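Search this site Search Go
We use cookies to keep this site working. Accept Manage settings

Household Operations I
Unit 6 handout: Sorting and storing plastic bags
Instructor: Edileuza Furtado. Lab sections: Hui-mei Poon, Heriberto Arriaga

Read this before lab. You will need the unit 5 notes on paper and cardboard for the last exercise.

6.1 Why bags get their own unit

Film plastic is the item students most often leave out of a household inventory. Bags weigh almost nothing and fold into gaps, so they collect under sinks and behind doors until a cabinet won't close. In the October inventory exercise last year, the section turned in 596 bags from their own kitchens. Of those, 283 were judged fit for another use. The rest had holes, split handles or food residue.

Keep those two numbers in mind when you plan storage. Sorting first cuts the space you need by half or more.

6.2 Terms

Film: thin, flexible plastic, including carrier bags, produce bags and overwrap.
Carrier bag: a bag with handles, given out or sold at a checkout.
Drawstring bag: a bag closed by a cord or tape running through a hem at the top.
Overwrap: clear film around a multipack. It is film but it is not a bag, and it goes in a separate pile.
Nest: a bag filled with other bags. Count the contents and the outer bag.

6.3 Sorting procedure

1. Clear a surface at least as wide as your two arms held out. Wipe it down and dry it.

2. Empty every nest. Turn each bag upside down over the surface and shake it once. Receipts, twist ties and coins go in the tray.

3. Check for damage. Put a hand inside and spread your fingers. Small holes near the bottom seam are easy to miss by eye. A bag with a hole can still line a dry wastebasket, so set it to one side for now.

4. Check for residue. Anything that held raw meat is discarded. Anything that held soil is shaken outdoors.

5. Sort by size, then by weight of plastic. Do not sort by store or by color. Students like to do this because it looks neat on the table, but a print on the outside says nothing about how strong the bag is. White bags are the usual trouble. One may have a red stripe and the next may have heavy black print, and once they are crumpled together it is hard to tell where one stops and the other begins. Pull them apart fully before you decide on a pile.
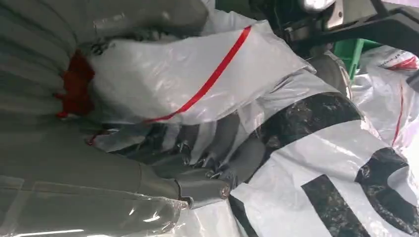

6. Flatten and fold. Lay the bag flat, line up the handles and press the air out from the bottom toward the opening. Fold in thirds lengthwise, then roll or fold from the bottom. Either method is accepted in lab – pick one and use it for the whole pile.

7. Label the container with the size only. Small, medium and large are enough.

6.4 Storage

A Minditz wall tube and a Nemholm drawer insert are both set up in the lab kitchen. Try each one before you write your comparison. The tube is quick to load and takes unfolded bags, but you can't see what is in it. The insert holds folded bags upright and needs a drawer of its own.

Keep all film away from the stove and out of reach of small children. Knot long bags once before storing them in a home with a toddler.

6.5 To hand in

a) Your tally sheet, with separate lines for reusable, damaged and discarded.
b) One page comparing the tube and the insert. Say which you would put in the Kowalczyk floor plan from unit 3, and where.
c) A revised cabinet plan with paper, cardboard and film all shown.

Questions about the tally sheet go to Hui-mei Poon. Late work goes in the box outside the lab kitchen – do not leave it on the counter.

Reading for unit 7: Marchal, "Cloths, Sponges and Brushes," sections 1 and 2.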